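July, late, the kitchen window open

Today I was again with the rules, from nine in the morning until my eyes did not want to continue. Wijaya is asking for the second draft before the holidays and I have only the first four sections in a form that I can show to a person.

The difficult one is section three, what is a valid episode. In the first draft I wrote "the robot completes the task without error". Fabrice Le Goff returned it to me with one question in the margin: whose error? He is right. If the simulator gives a strange contact and the block jumps away, is it the fault of the policy? I think we must write down what we accept before we look at the results, and then we must keep it also when we don't like the result. At Plamcombe they changed the rule after the first 1,000 episodes, and now the old numbers and the new numbers cannot stand in the same table.

So I decided the following, and I copy it here so that I remember my reasons.

A run is counted from the first command to the arm. It is counted also if it fails in a stupid way. Each task gets 80 runs with fixed seeds, and the seeds are published together with the score. For doors, the success is measured on the hinge angle and never on the position of the hand, because a hand can be on the handle and the door is still closed. For small objects, the object must be lifted and held. To touch it is not enough.

I put two views from the Skeven rooms into the draft, one after another, beside the text of section three.
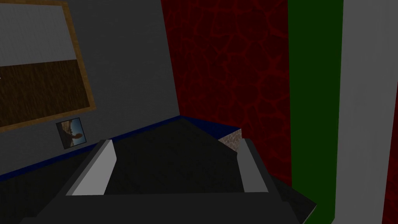 A block in the corner, and the gripper low near the floor.
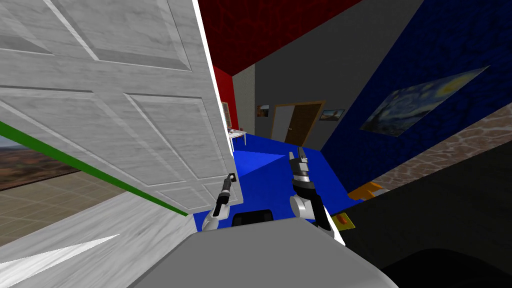 The door task, left gripper on the lever.

Then comes the part on randomization, and with this part I am less happy. Weltwood wants that every room has other colors and other textures on each run. I agree with the idea, but they want also that the person who trains the policy can choose the set of textures. For me this is not good practice. The one who trains should not choose the exam. I proposed that the list is closed and has 2,000 rooms for training, and a separate list that stays with Wijaya and is opened only for the final evaluation. Fabrice thinks that Weltwood will accept it if we let them see how the separate list was made – only the method, without the rooms. I can live with this.

There is still the question of two arms. If one arm holds the door and the other one does something useless, do we take away points? I wrote no. Then I wrote yes, if it hits something with more force than the limit. Then I deleted the limit, I did not have any source for the number. Tomorrow I must ask for the contact logs and look at what is normal.

One small thing that pleased me: I changed "should" to "must" in eleven places and to "may" in three, and the text became shorter. My old professor would be satisfied.

I ate the soup from yesterday. Section five, reporting of failures, is not started.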